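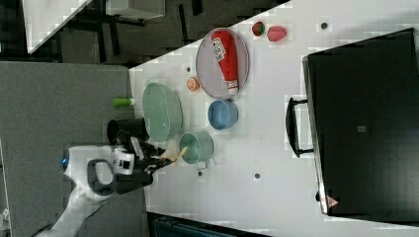 Ketchup and fruit on the white table

Brestley Community Help > Food & Kitchen > Storage

Does ketchup really have to live in the fridge?
Posted by teltdale_tenant, May 18, 2025

My roommate and I have been having the same argument for most of a year and I would like strangers to end it. I grew up in a cupboard-ketchup house. The bottle stood next to the vinegar, it was room temperature, and we all lived. My roommate grew up in a fridge-ketchup house and treats a bottle left out overnight the way other people treat a gas leak.

The label says "refrigerate after opening," which she reads aloud to me. My position is that diners leave it on the table all day, and I have eaten in a great many diners. We go through a bottle in a month, maybe six weeks if we are being good.

Also, while I'm here: she puts strawberries and oranges in the fridge too, the minute they come in the door. Oranges! There is now no room in there for anything a person could call dinner. Is any of this necessary?

3 replies

otau_street_cook
I ran the kitchen in a small breakfast place for 15 years, so I have opinions, some of them useful.

Ketchup is tomatoes with a lot of vinegar, sugar and salt in it, and that combination is unfriendly to most of the things that would like to spoil it. An opened bottle left out won't generally make you sick. What happens is that it gets darker and duller and starts tasting tired. Diners get away with it by emptying a bottle in a few days. At a month you're at the edge of what I'd put up with, and at six weeks I'd side with your roommate, which I realize is not why you came here.

If cold ketchup on hot fries is the real complaint (it usually is), take the bottle out when you start cooking. Wipe the cap now and then, too. The crust around the opening is the part that goes bad first, and I have seen caps in people's homes that I still think about.

Watch out for the fancy kinds. Low-sugar and no-salt versions have less going for them and should stay cold. Same with anything homemade — that's a fridge item from the minute it cools, and I wouldn't keep it much past a couple of weeks.

On the fruit, you each win one. Strawberries go in the fridge, unwashed, in something that lets air through, with the leaves left on. Wash them right before you eat them. Whole oranges are happy on the counter for a week or so and last longer in the fridge, so it depends on how fast you eat them. Once you cut one, it goes in the fridge covered. Two hours out is the usual limit for cut fruit, less if your kitchen is hot.

matsuda_fan_700
fridge. everything. bread too

brestley_basement
The cook above is right, but I'd like to speak for the losing side, having lived there most of my life.

My wife is fridge and I am cupboard. We tried reason for a while and then we bought two bottles. Mine is in the cupboard and hers is in the door next to the mustard. It costs us a few extra dollars a year, which is cheaper than the alternatives I looked into. The only rule is that you finish your own bottle before touching the other one, and one of us follows it.

For the space problem, check the door shelves before you blame the oranges. When we cleaned ours out last June there were four jars of relish in it, and we don't eat relish.

teltdale_tenant (original poster)
Update: the ketchup is in the fridge, the oranges are on the counter, and she has printed out the first reply and stuck it to the cupboard. I'm told the part about the cap was aimed at me.

Thread views: 1,389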